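Patch testing a new face cream, quick version. Do this before it goes anywhere near your cheeks.

Pea-sized dab, inner forearm. Vurine night gel in my case, the 50 ml tube.

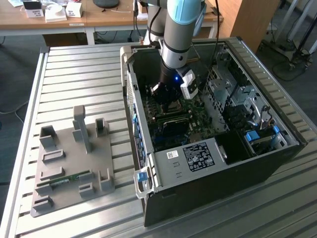
Leave it on overnight, dont scrub it off. Check in the morning. Red or itchy? Stop there. 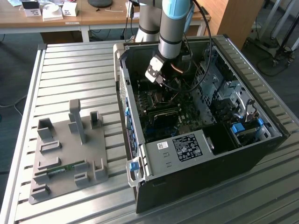 No reaction, do the same spot again for 2 more nights. Then behind the ear. 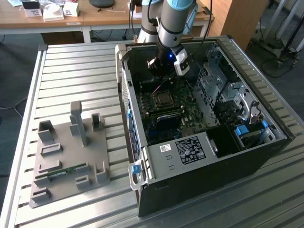
Sayaka Iwasaki

Still fine? Jawline next, one side only. Plain moisturiser on top. No acids or scrubs that week, you wont know wich one did it.
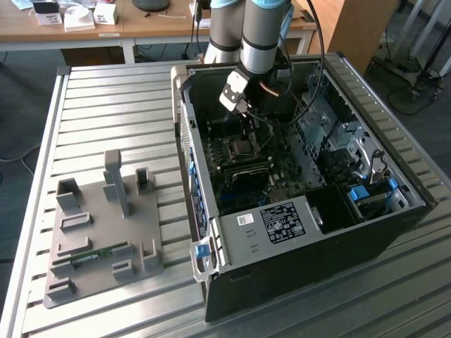

Robot arm over an open computer tower

Burning or swelling, rinse with cool water and ring the pharmacist.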